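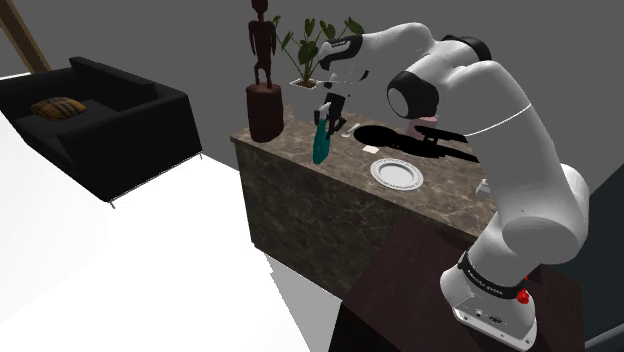 Archivado en: Celdas y simulación > Listas de revisión
2023-08-28 | Por Nazareno Testa

Lista de revisión de la celda Plostitz (cocina simulada)

Bueno, pues esta es la lista que paso yo antes de dejar la celda corriendo toda la noche. La original la escribió Gillespie Kinnear en febrero y era mucho más seca, yo le he ido metiendo comentarios debajo de cada punto porque luego se me olvida por qué marqué algo (y me pasa siempre, siempre). Si algo no cuadra, se apunta y se sigue, salvo en los puntos con asterisco, que paran la revisión.

1. Versión de la escena cargada — OK
La de Lundgren, que es el equipo donde corre todo. Mirad el nombre entero y no solo el principio, que hay copias viejas en la misma carpeta y se parecen muchísimo.

2. Anclaje de la base* — OK
La base tiene que quedar fija al mundo, sin ningún grado de libertad suelto. Yo le doy un empujón virtual al codo y miro si la base se desplaza. Hoy ni se ha enterado, ¡qué gusto!

3. Límites articulares* — OK
Comparados con el fichero de referencia. El mes pasado alguien dejó la muñeca sin tope y el brazo daba unas vueltas preciosas, pero no servían para nada.

4. Posición de reposo — OK con comentario
Llega bien, aunque tarda un pelín más que antes. Creo que es la ganancia del hombro. Lo dejo apuntado y no toco nada hasta hablar con Gillespie.

5. Contacto de los dedos* — OK
Cerrar despacio, con la fuerza baja, y mirar que los dedos no se metan dentro de la malla del objeto. Aquí me entretengo más que en ningún sitio, porque una penetración pequeñita ahora es una pieza que sale volando a mitad de la noche. Probad también la vista cercana, que desde lejos todos los agarres parecen buenos.

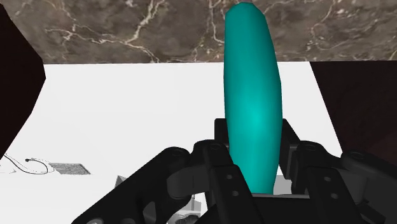 Punto 5. Objeto verde azulado entre los dedos, vista cercana.

6. Fricción — PENDIENTE
Los valores siguen siendo los del perfil Hastov y a mí me parecen generosos. He pedido que los repasen. Mientras tanto, los agarres que salgan de esta celda van con la etiqueta de provisional, por favor, que luego alguien los mete en una gráfica y tenemos el lío montado.

7. Mallas de colisión del entorno — OK
Se activa la vista de colisiones y se compara con la visual. La encimera, bien. La planta lleva una malla simplificada y así se queda: con las hojas completas el simulador se arrastra que da pena.

8. Prueba larga* — OK
2000 pasos seguidos sin avisos de inestabilidad. La repetí con otra semilla, por manía mía, y también limpia.
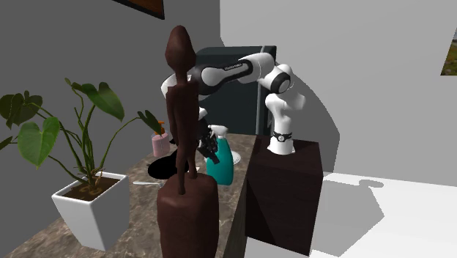 Última modificación: hace 9 días, por G. Kinnear

9. Cámaras — OK con comentario
Desde la cámara general, la figura de madera tallada tapa parte del brazo y de la pinza. Para vigilar la celda me vale (se distinguen el brazo, el bote pulverizador y la encimera), pero para revisar agarres hay que cambiar de vista. Yo movería la cámara un poco a la derecha. Lo que no haría es mover la figura, que hay pruebas guardadas con esa colocación y ya no se podrían comparar. Comprobad también las sombras: si la del brazo no aparece en la pared blanca, se ha cargado el perfil rápido de luces.

10. Registro y espacio en disco — OK
Con los vídeos desactivados sobra sitio. Con vídeos, ni lo intentéis sin vaciar antes la carpeta temporal de Lundgren.

Resultado: celda apta, con 2 comentarios (puntos 4 y 9) y la fricción pendiente. Si el perfil nuevo de Stundier llega antes de la próxima revisión, hay que repetir el 5 y el 8 enteros — lo siento, ya sé que son los pesados. Los comentarios nuevos, debajo de su punto y con iniciales.

N. T.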